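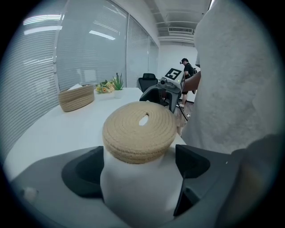
Demos with a hand-held gripper: keep the bad ones or throw them out?

Posted in Teaching by demonstration

I'm recording demonstrations for a tabletop pick and place task with a hand-held gripper, the kind with the camera on the tool and no arm attached. The object is a white round container with a coiled rope lid. The goal is to pick it up, carry it along the table and set it down upright.

So far I have 2,525 recordings. I went through them on Sunday and marked 573 where something went wrong – the fingers closed on the lid edge, or I regripped, or I stopped halfway because somebody spoke to me. The policy I trained on everything reaches for the container fine but hesitates just before closing. Sometimes it opens and closes two or three times.

Should I drop all the marked ones? I'd rather not record them again if they are useful. Also, would it be better to do this by remote control on the real arm? We have a Porar arm in the next room, but driving it is slow.

druvico_bench

tablesidetom

Don't drop them all. Sort them first.

Stopped halfway: delete. There is no finished task in there and the pause teaches the policy to pause.

Regripped: trim if you can. If the second grip is clean, cut everything before the last approach and keep the rest. If your tool can't trim, leave them out of the first training run.

Closed on the lid edge but still carried it to the end: look at these one by one. I'd keep the ones where the container was set down upright.

The open and close behavior sounds like the regrips. We had the same thing on a bag-folding task and it went away after we took those out and retrained, with no other changes. We went from 1,851 recordings to a smaller set and the result was better.

One more thing to check is your own timing. If you close the fingers the moment you arrive on some takes and wait a second on others, the policy has no clear point to close. Pick one way and stick to it. Same for where you grip. With a loose lid I would go for the smooth side, below the rope, every time.

Massawe_lab

On the second part – I've done both. Remote control gives you motions the arm can definitely do, but I get up to 7 good takes in the time I'd like to get 30. Hand-held is faster and the wrist moves more naturally. The catch is that a person will happily reach in ways the arm can't. Before you record more, mark the arm's reach on the table with tape and stay inside it.

I would record a small set on the Porar only for checking, and keep training on the hand-held data.

cilach user

just record more, it fixes itself

tablesidetom

It won't if the new ones have regrips in them too.

druvico_bench

Thanks. I sorted them as suggested and most of the marked ones were regrips. Trimming now. I'll put tape down before the next session.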